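Home | Trips | Workshop notes | Reading pile | About

An afternoon at the Dikanik open house

I've been meaning to write this one up since June, and my notes are getting harder to read every week, so let's go.
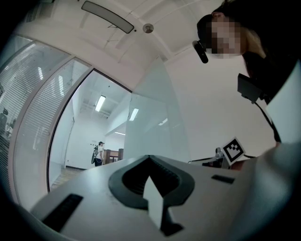

Dikanik opens its doors once a year, and you have to sign up early because they only take small groups. I got the two o'clock slot. The office is up a flight of stairs behind a tile showroom (park on the tile side, the other lot fills up with delivery vans), and it looks so much like any other office that I walked past the door twice. Coffee machine, coat rack, a basket of name stickers. I wrote my name too big and ran out of sticker.

The short version of what they do: they collect examples of people doing everyday jobs with their hands, and those examples get used to train a system that will later run a robot arm. The part that got me in the car for a two-hour drive is that the people doing the collecting don't drive a robot at all. They hold the gripper themselves. It has a camera on it, you pick things up with it, put them down, fold them, stack them, whatever the task is, and the recording of that is the example. No arm needed until much later.

I had read plenty about this before going. Reading about it did not prepare me for how much of the work is bookkeeping! Our guide, who normally runs the collection floor, started us at a whiteboard covered in task names and tally marks, and we stayed at that whiteboard for a good half hour. Each task gets a written card. The card says what has to be true at the start, what has to be true at the end, and what spoils a take. "Put the cup on the saucer" had a card that ran to two pages. Does the handle have to face a certain way? Can you nudge the saucer? What if the spoon falls off? I would have guessed one line.

Then the numbers, which they were happy to share. The cup task had 1,195 takes recorded when we visited, and 182 of those had been thrown out in review. I asked what usually gets a take thrown out and the answer was not dropping things, which surprised me. A drop followed by a clean recovery is something they like to keep, in its own pile, so the system sees what picking up after a mistake looks like. The takes that go in the bin are mostly ones where the person started moving before the recording was ready, or where the little square markers were hidden too long, or where a hand wandered in to help. That last one is very human. Something starts to tip over and your free hand just goes.

There's a second setup as well, the towel folding, and that one is their big pile: 2,248 takes. Somebody in our group asked if that was enough and got a long "well…" in reply. The guide's view was that more takes of the same towel on the same table stop helping pretty quickly, and that moving to a different room is worth more than another week in the old one. So they move around a lot. They use their own kitchen, the meeting rooms, the back office, and twice a month they pack everything into cases and go to Fladby, where they have the use of a furnished apartment with really ugly curtains (their words – I saw it only on a slide, and yes).

Now for the fun bit, trying it. We went in threes. You get a short safety talk, you get your straps adjusted, and you get handed the gripper, which was heavier in the wrist than I expected from looking at other people wave it about. Mine was set up for right-handers. My task was to move three wooden blocks from a tray into a bowl, and I was so slow. You want to look at your own hand, and you have to learn to look at the finger tips of the thing, and to approach from a side where its camera gets a decent look at the block too. After a few tries I stopped thinking about it. After a few more I got cocky and threw a block across the table.

What they were checking, watching over my shoulder, was pace. Everyone speeds up. New collectors start off stiff and careful, then within an hour they're racing, and neither of those is what they want. They want ordinary. The training for new people takes 3 days, and most of the last day is spent watching your own takes played back next to someone else's and saying out loud what's different. I thought that sounded awful, then remembered I once paid for a golf lesson that was the same thing.

I did get to sit in on review, and if you go, ask for this, because it isn't on the regular route. Two monitors, a pair of foot pedals for keep and reject, and a text box for notes. The notes were my favorite part of the whole day. "Sleeve." "Good but hurried." "Saucer was already crooked." One just said "why." The software is called Vukon. It lines up the video with the opening and closing of the gripper, so you can jump straight to each grasp and skip the boring walk-up. It crashed once while we were sitting there and came back without losing anything, and the reviewer didn't even look up.

A few loose things from my notes:

The objects live in labeled bins, and they retire them. A sponge lasts a few weeks before it's a different shape from the sponge on the card. They keep the old ones in case somebody needs to explain a strange result later.

Batteries go on the charger at lunch and again at five, and there's a sign about it in capital letters.

Collectors swap tasks every forty-five minutes. Wrists get sore, and also people start doing the job in exactly the same way each time, which makes for samey data. One trick they use is a deck of cards with instructions like "start with the cup far left" or "come in from above." You draw one before each take. I liked that a lot, and I've been trying to think of a use for it at home.

Cleaning up between takes eats more time than the takes. I timed a few towel rounds for my own curiosity and the folding was quick, but then the towel has to be shaken out, dropped in a fresh heap, checked against the card, and logged. Somebody ought to work on that.

The part I'd been most curious about was the robot at the end of it all, and we only got ten minutes there. The arm sits at a partner workshop called Rønning, and we watched over a video link while it tried the cup and saucer. First go was lovely. Second go it put the cup down half on the rim, paused, and shifted it over, and a couple of people in our group clapped. Third go it went for the spoon and just sort of hovered. The guide said they'd be looking at that one tomorrow. I'd have liked a longer look, and I'd have liked to know how often it gets things right across a whole day, but they don't give that figure out yet. Fair enough, although I did ask twice.

Would I go back? Yes, and I'd take a morning slot next time. By late afternoon the collectors were tired, we were tired, and the coffee machine had a note on it. Bring a sweater too, the review room is freezing. Shoes with grip if you have them, and leave the floppy sleeves at home. I had to roll mine up and hold them with rubber bands from the stationery drawer.

If you want a spot, their sign-up page opens in spring and the reply takes a couple of weeks. They asked us not to share the task cards, so I haven't, apart from the bit about the saucer, which I was told was fine.

Next trip is the cardboard box plant, if they ever answer my email.

Recent posts
The lock museum with the very long tour
Two hours inside a bakery that runs all night
Notes from a small drone fair
How I pack for a factory visit
A slow walk around the old paper mill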